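Tabletop reset rule

The tabletop reset rule, also called the Nonville rule after the town where it was first written down, is a convention in robot testing that says what must be true of a table before an arm is allowed to try anything on it. It covers simulated tables as well as real ones. Newcomers find this funny until they have spent a September rerunning trials.

Origin

The rule grew out of a dispute at Wodex, where two teams reported very different scores for the same sorting task. Vichien Saengthong traced the gap to starting positions. One team scattered its parts afresh for every trial. The other had let them lie wherever the last trial left them, often conveniently close to the tray. The resulting memo ran to 176 lines, most of them about what counts as "on the table."

Provisions

A trial may begin only when the gripper is open, holds nothing, and hangs clear of every object. Small parts may start on the bare surface or inside a tray, but the trial sheet must say which. A part leaning on a tray wall belongs to neither category and is to be moved, however good it looks there.
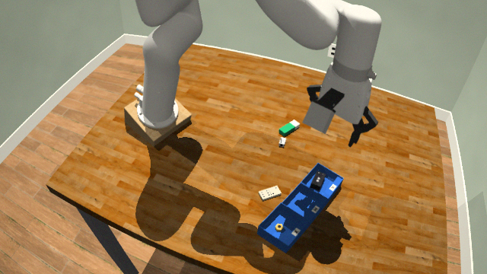

Mixed sets of parts are encouraged. A policy that handles only cubes has learned cubes, and the rule asks testers to include flat pieces, odd shapes, and at least one thing that is a nuisance to pick up. Testers have never had trouble meeting this last requirement.

Lighting gets its own section. The arm's shadow must be allowed to fall where it falls, over parts and trays alike, and may not be softened to help the vision system. Robles, a test house that once lit its tables like a jewelry counter, withdrew a full set of scores after the section was added. The scores that replaced them were lower and have been cited more often.

Simulated tables

For simulated work the rule adds 2 duties: the random seed must be logged, and objects must be given time to settle before the clock starts. The second exists because simulated parts are sometimes placed a hair above the surface and dropped, and a part that is still bouncing has been known to bounce into the goal. Early drafts counted this as a success. The current text calls it "unassisted completion" and scores it as zero.
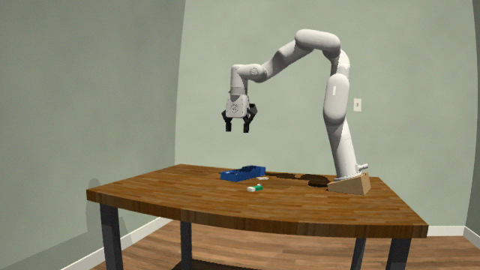

Adjoa Ankrah objects that the settling period is too short for light parts, and that any fixed number of seconds will be wrong for somebody's physics engine. She would have the clock wait until nothing on the table has moved, and would throw out any trial in which that never happens.

Her proposal was adopted at Gindow but has not made it into the main text, where the fixed period remains, along with a footnote admitting that it was picked shortly before lunch.

See also: Trial sheet; Seed logging; Unassisted completion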